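분홍색 방

8월에 나는 헬티코에 나가기 시작했다. 집안일 기계를 시험하는 회사였고, 내가 맡은 일은 기계가 한 일을 보고 종이에 적는 것이었다. 면접은 짧았다. 타데우시 지엘린스키라는 나이 든 엔지니어가 나를 앞에 앉혀 놓고 수건을 한 장 건넸다.

"접어 보세요."

나는 접었다. 반으로 접고 또 반으로 접었다.

"어디를 먼저 잡았습니까?"

대답을 못 했다. 방금 한 일인데도 기억이 나지 않았다. 그는 고개를 끄덕이고 다음 주부터 나오라고 했다.

나는 그 전까지 그렉콤 역 뒤에 있는 유엔 세탁소에서 일했다. 셔츠를 다리고 시트를 개고 손님이 주머니에 넣어 둔 영수증을 빼내는 일이었다. 세탁소가 문을 닫게 된 건 기계 때문이 아니었다. 건물 주인이 바뀌고 월세가 올랐다. 사람들은 내가 헬티코에 다닌다고 하면 원수 집에 취직했다는 듯이 굴었지만, 내 원수는 굳이 따지자면 건물 주인이었다.

헬티코는 시 외곽의 납작한 건물 2층을 썼다. 복도 양쪽에 시험 칸이 늘어서 있었다. 칸마다 벽지가 달랐다. 어떤 칸은 벽돌 무늬였고 어떤 칸은 나뭇잎 무늬였다. 내 칸은 분홍색 표범 무늬였다. 처음 며칠은 눈을 감아도 그 무늬가 보였다. 에아 에길손이 고른 벽지라고 했다. 에아는 프로그램 쪽 사람으로, 나보다 열 살쯤 어렸고 말이 빨랐다.

"사람들 집이 다 하얀 벽은 아니잖아요. 하얀 데서만 잘하면 소용이 없어요."

그 말은 맞는 것 같았다. 내 여동생 집 화장실에는 돌고래가 그려져 있다.

첫 과제는 천 접기였다. 격자무늬가 있는 짙은 회색 천을 판판한 바닥에 놓고, 두 팔이 양쪽에서 모서리를 잡아 반으로 접고, 다시 반으로 접은 뒤 바구니에 넣는다. 세탁소에서라면 말을 하면서도 하는 일이다. 첫날 나는 종이에 이렇게 적었다. '1회, 모서리 놓침. 2회, 모서리 놓침. 3회, 모서리 두 장 겹쳐 잡음.' 그 밑으로도 비슷한 말이 이어졌다. 점심때까지 한 장도 접히지 않았다.

점심은 데메트리오 시푸엔테스와 먹었다. 그는 옆 칸 담당이었고 옆 칸에서는 컵을 옮겼다. 예전에는 플루토우 창고에서 상자를 쌓았다고 했다.

"창고에도 팔이 있었어요. 그건 잘했습니다. 상자만 하니까."

"천은 왜 이렇게 못해요?"

"상자는 어제도 상자고 오늘도 상자잖아요."

그는 도시락 뚜껑을 닫고 나서 한마디를 더 했다. 천은 놓을 때마다 다른 물건이 된다는 것이었다. 나는 오후에 그 말을 종이 여백에 적어 두었다가, 지엘린스키 씨가 볼까 봐 지웠다.

가을이 지나면서 팔은 나아졌다. 모서리를 잡았고, 잡은 것을 놓치지 않았고, 접은 선이 비뚤어지면 다시 폈다. 다시 펴는 걸 처음 본 날에는 에아를 불렀다. 에아는 뛰어왔지만 팔은 두 번째에는 그러지 않았다. 비뚤게 접은 채로 바구니에 집어넣었다.

"아까는 정말 폈어요."

"기록에 남았을 거예요. 괜찮아요."

에아는 그날 밤늦게까지 남았다. 다음 날 내 책상에 초콜릿이 놓여 있었는데 에아가 둔 것인지는 묻지 않았다.

겨울에는 테오도로 마린이라는 사람이 사장과 함께 다녀갔다. 돈을 댈지 말지 정하는 사람이라고 들었다. 그는 유리문 밖에 서서 팔이 천을 접는 것을 한 번 보고 시계를 보았다.

"한 장에 얼마나 걸립니까?"

지엘린스키 씨가 나를 보았다. 나는 종이를 넘겨 읽었다.

"그날그날 다릅니다. 어제는 평균 93초였습니다."

"사람은요?"

"저는 3초요."

사장이 헛기침을 했다. 마린 씨는 웃지 않았다. 수첩에 무언가를 적고 나서 나에게 물었다.

"하루 종일 3초입니까?"

나는 잠깐 생각했다. 세탁소에서 시트가 밀린 날 오후에는 손목이 부어서 문고리를 팔꿈치로 돌렸다. 그런 날은 3초가 아니었다. 나는 그렇지 않다고 말했다. 그는 그것도 적었다.

돈은 나왔다. 다만 절반만 나왔고, 나머지는 봄에 다시 보고 정하겠다고 했다. 봄까지 팔이 할 줄 알아야 하는 일의 목록이 문에 붙었다. 지엘린스키 씨가 손으로 쓴 목록이었다.

1. 어질러진 칸에서 천 접기

그때까지 내 칸은 비워 두고 썼다. 바닥에 천과 바구니뿐이었다. 목록이 붙은 날부터 우리는 물건을 들여놓았다. 에아는 집에서 잡지를 가져왔고 데메트리오는 연필을 한 통 가져왔다. 나는 스펀지를 놓았다. 계산기며 커터칼 같은 것은 뒷벽 선반에 올려 두었다. 지엘린스키 씨는 물건이 놓일 때마다 반걸음 물러서서 보고, 조금 더, 하고 말했다.

팔은 이틀 동안 아무것도 못 했다. 연필통 쪽으로 가다가 멈추고, 청록색 바구니 앞에서 멈추었다. 바구니 안에 이미 천이 들어 있으면 바닥에 있는 천과 어느 쪽을 접어야 하는지 헷갈리는 모양이었다. 같은 격자무늬니까 나라도 처음 온 사람이면 물어보았을 것이다. 팔은 물어보지 못했다. 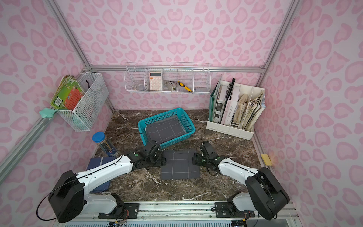 2. 접은 천을 바구니에 넣고, 먼저 넣은 천은 건드리지 않기

이것이 오래 걸렸다. 한 장을 넣으면 먼저 들어간 것이 흐트러졌다. 팔은 내려놓는 법은 알았지만 손을 빼는 법을 몰랐다. 집게가 천 끝을 물고 올라왔고, 애써 접은 것이 바구니 밖으로 혀처럼 늘어졌다.

에아가 나에게 팔을 직접 움직여 보라고 했다. 칸 밖에 손잡이 두 개가 달린 장치가 있었는데, 내가 손잡이를 움직이면 안에서 팔이 따라 움직였다. 나는 평생 천을 만졌지만 그렇게 멀리서 만져 본 것은 처음이었다. 손끝에 아무것도 오지 않았다. 두꺼운 장갑을 끼고 남의 아기를 안은 것 같았다.

"하던 대로 하세요."

"하던 대로가 뭔지 모르겠어요."

면접 때와 같았다. 나는 장치에서 내려와 탁자에 진짜 천을 놓고 여러 번 접어 보았다. 넣을 때 내 손은 곧장 위로 빠지지 않았다. 손등으로 천을 조금 누르면서 옆으로 빠졌다. 스무 해 가까이 그렇게 해 왔는데 그날 처음 보았다.

그 뒤로 한 달 넘게 손잡이를 잡았다. 한 번 접고, 넣고, 누르고, 옆으로 뺐다. 에아가 세는 숫자는 2000에서 멈추었다. 나는 그 숫자에 별 느낌이 없었다. 세탁소에서는 그 정도면 셀 것도 없었다. 하지만 세탁소에서 접은 것은 모두 누가 펴서 덮었고, 여기서 접은 것은 내가 다시 펴 놓고 또 접었다. 그 점은 가끔 싫었다.

집에 가면 빨래가 쌓여 있었다. 나는 소파에 앉아 그것을 보다가 그대로 잤다.

3. 사람이 보고 있을 때 하기

지엘린스키 씨가 이 줄을 쓴 이유는 나중에 알았다. 그는 젊었을 때 호텔 주방에 넣을 그릇 닦는 기계를 만든 적이 있다고 했다. 기계는 시험장에서 잘 돌아갔다. 주방에 넣으니 요리사들이 옆에서 지켜보고, 참견하고, 손을 집어넣고, 접시를 거꾸로 꽂았다. 기계는 한 주를 못 버텼다.

"기계가 창피를 탔다는 말은 아닙니다." 그가 말했다. "사람이 옆에 있으면 방이 달라져요."

그래서 봄 시험에는 바깥 사람을 한 명 부르기로 했다. 추쉬안 아우라는 은퇴한 간호사였다. 에아의 이웃이었고, 무릎이 나빠서 허리를 숙여 빨래를 꺼내는 것이 힘들다고 했다. 자기 집에 그런 팔이 들어온다면 어디에 쓰겠느냐는 질문지에 그는 '양말'이라고만 적었다.

시험은 2025년 3월 6일 목요일이었다. 마린 씨는 전과 같은 외투를 입고 왔다. 아우 씨는 보온병을 들고 왔다. 의자를 내주었는데 앉지 않고 유리문에 이마가 닿을 만큼 다가섰다.

"여기 누가 살아요?"

칸을 보고 그가 처음 한 말이었다. 우리는 대답을 못 하고 서 있었다. 분홍색 벽에 책과 연필과 종이 뭉치가 있으니 그렇게 물을 만했다. 에아가 아무도 안 산다고 했다. 아우 씨는 좀 실망한 것 같았다.

팔이 움직였다. 첫 장은 잘 접혔다. 바구니에 들어갔고, 왼쪽 집게가 천을 살짝 누르고 옆으로 빠졌다. 내 손이 하는 짓이었다. 나는 그걸 보고 있기가 조금 민망해서 종이를 내려다보았다.

둘째 장도 들어갔다. 셋째 장에서 팔은 모서리를 잡고 들어 올리다가 멈추었다. 천이 공중에 걸려 있었다. 우리는 기다렸다. 마린 씨가 시계를 보았고 데메트리오가 옆 칸에서 나와 문가에 섰다. 팔은 천을 내려놓고, 처음부터 다시 잡고, 접었다. 나는 '3회, 내려놓고 다시 시작. 성공'이라고 적었다. 시간 칸에는 적을 것을 놓쳐서 나중에 기록을 보고 채웠다.

그날 팔은 약 33번을 접었다. '약'이라고 쓰는 것은 두 번은 접었다고 해야 할지 구겼다고 해야 할지 의견이 갈렸기 때문이다. 지엘린스키 씨는 구긴 쪽이라고 했고 에아는 접은 쪽이라고 했다. 마린 씨가 나에게 물었다.

"세탁소였으면 손님한테 내주겠습니까?"

"다시 접어서 내주죠."

"나머지는요?"

"나머지는 내줍니다."

그는 더 묻지 않았다. 외투 단추를 잠그다가 아우 씨에게 어떻게 보셨느냐고 물었다. 아우 씨는 보온병 뚜껑에 차를 따르고 있었다.

"느리네요." 그가 말했다. "근데 나도 느려요. 나는 하루가 길고."

"그럼 집에 두시겠습니까?"

"저걸 둘 데가 없어요. 저 팔 놓자고 식탁을 치워야 되는데."

지엘린스키 씨가 그 말을 받아 적었다. 우리가 준비한 표에는 크기에 관한 칸이 없었다.

"그리고 양말은 안 했잖아요." 아우 씨가 말했다.

양말은 아무도 시켜 보지 않았다. 에아는 짝을 찾는 것부터가 다른 문제라고 설명하기 시작했고, 아우 씨는 차를 마시면서 끝까지 들어 주었다. 그러고는 나한테 물었다.

"안에서 접은 게 그쪽 손이라면서요?"

"배운 건 그렇습니다."

"옆으로 빼는 거, 우리 병동에서도 시트를 그렇게 넣었는데."

그는 허공에 대고 손을 눌렀다가 옆으로 뺐다. 나와 반대쪽이었다. 왼손잡이였다.

나머지 돈이 나온다는 연락은 두 주 뒤에 왔다. 이번에도 조건이 붙었다. 가을까지 팔을 더 작게 만들고, 수건과 티셔츠를 같이 접게 하라는 것이었다. 지엘린스키 씨는 문에 붙은 목록을 떼고 새 종이를 붙였다. 네 번째 줄까지 쓰고 펜을 든 채 서 있다가 그 밑에 '양말'이라고 썼다. 에아가 지나가다 보고 소리를 질렀다.

그날 퇴근하고 나는 집에 쌓인 빨래를 접었다. 수건을 먼저 하고 셔츠를 했다. 양말은 짝이 안 맞는 것이 여럿 나와서 비닐봉지에 담았다. 다음 날 아침에 그 봉지를 들고 출근했다.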